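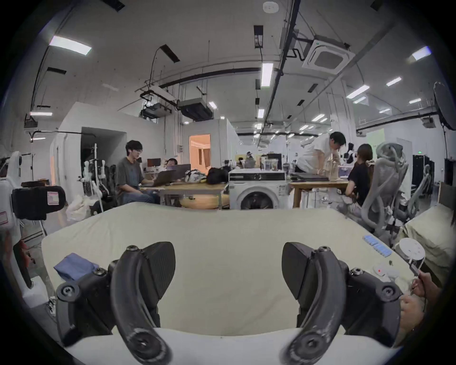
Progress report to the Plandeo fund, second period
Project: Bedside and laundry handling, Nakeo workshop
Covering the months to the end of March

Summary

We said we would record 240 handling tasks by now. We have 206, of which 132 passed review. The remainder are either waiting their turn or are being argued over at the long table. The grant paid for 2 hand-held grippers and both are in daily use.

What the work looks like now

When we applied, we described the demonstrator's job as "light manual activity." The people who do it have asked us to retire that phrase. Picking up a small object from a bed with a gripper is easy. Doing it 40 times in a morning, at a steady pace, with the same care on the last as on the first, is a job, and we now schedule it as one. Sessions stop at 11:30 and start again after lunch.

The bigger change is at the desks. Two of our engineers used to spend their time writing motion code by hand. Most of that has gone, and in its place they watch recordings, mark where a grasp begins and ends, and send back the bad ones. They are faster at it than we budgeted for and complain about it more than we budgeted for. One has asked whether reviewing footage of cloth being folded counts toward professional development. We said yes, pending a definition.

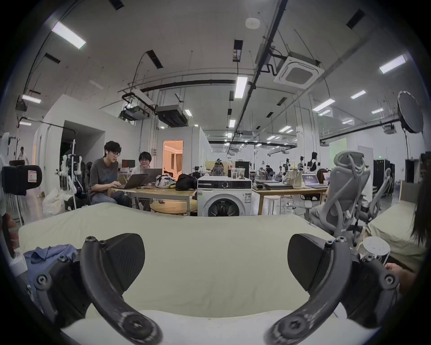

The bedside station, with laptops at the long table and the washing machine behind.

Everything still happens in one room. Our application promised a separate review area, and the floor plan had other ideas. It does mean that a question about a failed grasp gets answered by turning a head, where it used to take a ticket in Telldale and two days. Ticket numbers are down as a result, and we would ask that this not be read as idleness.

Problems

Cloth remains our worst category. Review rejected more cloth tasks than everything else put together, mostly for grasps that picked up the sheet as well.

The Obeidat scheduling software, bought to share the grippers fairly, has been replaced by a sheet of paper – we will not be renewing the license.

Next period

We plan to move from the bed to loading the washing machine, and to train two of the reviewers as demonstrators so the roles can rotate. They volunteered, after some discussion of what volunteering means. Spending is on track apart from chairs, where we are over. A revised budget line is attached.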